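Winter clothing drive passes last year's total
1 Dec 2012

The Ellbridge winter clothing drive has taken in 1,609 items since it opened, and organisers say they will keep accepting donations until the shelves at the Tridley Street hall are full.

Sweaters make up the largest share, followed by children's coats and scarves. Planning began in June, when the Melis Centre offered its back room for sorting. Last year the drive ran for 37 days. This year it will run for 42.

Sarkari Dry Cleaners is again cleaning wool and other delicate items at no charge. Everything else should be washed before it is dropped off. Donors are asked to fold knitwear and leave it off hangers, as heavy sweaters stretch at the shoulders when they are hung.

Each piece is checked for holes, loose threads and missing buttons, then folded and sorted by size and colour. Thick cable knits take up the most room and are kept apart from the lighter ones. 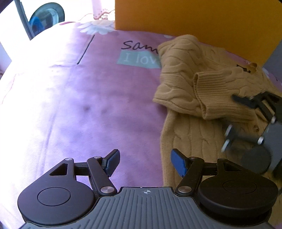 One donor said she had brought in three sweaters her sons had outgrown and would have brought them sooner if she had known grey school pullovers were wanted too. They are, in all sizes.

The hall can store 40 more boxes. Blankets are welcome, but pillows and footwear can't be accepted.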